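Funded Projects > Robotics > Progress Reports

Lockyer Two-Arm Stacking Study: November progress report

Prepared by Kimie Tsuchiya for Sadao Wada, program manager, Kuvska

Summary

Work in this period went to the second aim of the grant, which asks whether a two-arm policy can learn block stacking from a small set of demonstrations if each one is labeled with the arm that is meant to act next. We call this turn labeling. The first comparison is finished and the result favors the labels. We are on budget, and one item is behind schedule.

Method

An operator guides both arms through the task while the Juser software records joint positions, gripper state and camera views. Afterward a second person goes through the recording and marks each stretch as left, right or both. The policy is trained to predict the mark along with the motion. At run time it uses its own prediction to hold the idle arm still.

We trained two policies on the same 100 demonstrations. One was given the labels and the other was not. All other settings were kept the same, including the training time and the starting positions used for testing. Success means that the finished stack stands without support after both grippers have moved away.

The task uses small cubes on a round table. Cube colors and starting places change between demonstrations. We do not require the cubes to be lined up exactly, and a stack with some twist or offset is counted as good if it stands.

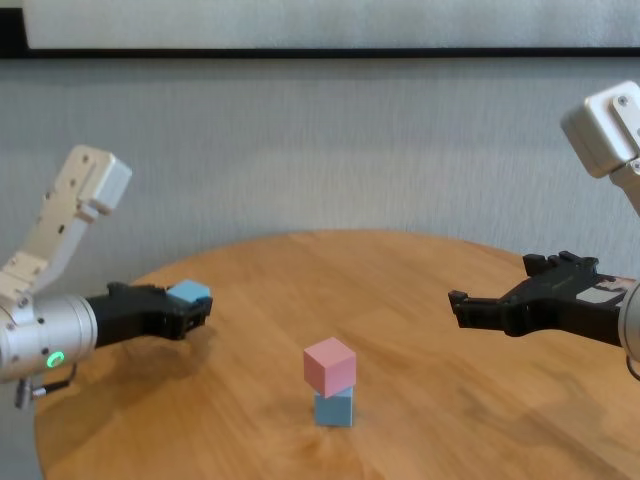

Figure 1. Stacking task. The left gripper holds a light blue cube beside a stack of two; the right gripper is open.

Results

With turn labels, the policy completed 81 percent of the test runs. The policy without labels did clearly worse, and most of its failures were of one kind: both arms moved toward the stack together and one of them knocked it over. That failure was rare in the labeled policy. Its remaining failures were mostly bad releases, where a finger dragged on the cube as the gripper opened.

Labeling took less effort than we planned for. A new labeler needed 30 minutes of training before working alone. Disagreements between labelers came up mainly at the handover points, where one arm is pulling back and the other has started to move. We now mark those stretches as both, and the written guide has been changed to say so.

The labels have been tested on only one task and one table. We can't yet say how well they carry over to work where the arms must hold the same object.

Delays and changes

The Testidard benchmark runs were due this period and have not started. The motion limits in our controller are stricter than the benchmark expects, and the adapter code had to be rewritten. The code is now in review. No change to the budget is requested, but we ask that the benchmark deliverable be moved to the next report.

Next period

Run both policies on Testidard. Collect demonstrations with taller stacks. Try a slower gripper opening to reduce bad releases. Send the labeling guide and the training settings to Kuvska for comment before they are shared.

Related reports
Lockyer study: start-up report
Juser recording software: user notes
Turn labeling guide, draft 2
Testidard adapter: status note

Contact the program office | Kuvska Funded Projects | Back to top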